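Jallunport Gliding Field

Jallunport is a grass gliding field and small flight school, used mostly by the Rodar Soaring Club. One main strip, one short cross strip for windy days. Winch launch and, when the tug is working, aerotow. Elevation 62 metres.

History

Cleared as a sheep paddock, later leased to the club by the Boyer family. First launches by car tow along the fence line. The winch came later, second-hand, rebuilt by Noboru Ogura over one winter. Hangar burnt down once, two gliders lost, rebuilt on the same slab. The lease was renewed in March after a long argument over who mows what. 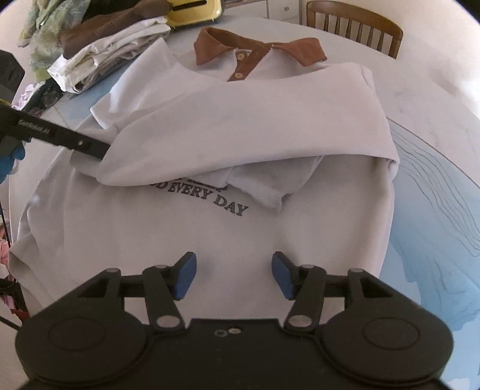

Airfield and facilities

Main strip is 700 metres of grass, running nearly east-west. Slopes down at the western end, catches out visitors. Soft after rain, and the club closes it when wheel ruts start showing. Hangar, fuel shed, clubhouse with bunks and a kitchen. Water is tank water. No tower, radio calls only. Camping allowed behind the clubhouse but not beside the winch cable run.

Training

Students start in a two-seat Molness trainer with an instructor in the back. Early flights cover straight glides, gentle turns and keeping the nose where it should be. Then stalls, launch failures, circuit planning. Launch failures get a lot of time here becuase of the slope. Chief instructor is Perrine Chauvin, who took over from Miłosz Kaczmarczyk. Under Kaczmarczyk the school flew weekends only; Chauvin added Tuesday. Most students go solo well before they can stay up for long. A logbook, a medical declaration and a club membership are needed before the first solo.

Cloth folded lengthwise on a table, white.

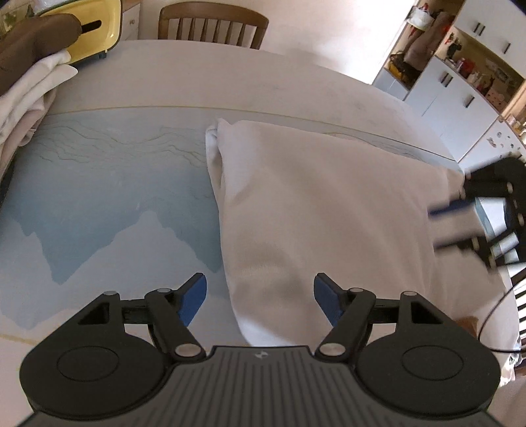

Fleet

- 3 two-seaters, including the Molness used for basic training
- a handful of single-seaters, some club owned, some private
- one tug, often away for maintenence

Conditions

Best in late spring and summer. Thermals start late in the morning over the ploughed paddocks to the north. Sea breeze usually arrives mid-afternoon and kills everything on the coastal side, though pilots have used its leading edge to get home. Winter is circuits and hangar work.

Notable flights

Solène Fleury flew the first closed triangle from the field, landing just before dark. Hugo Tessier held the club's height gain record for 34 months. Neither flight was entered in competition.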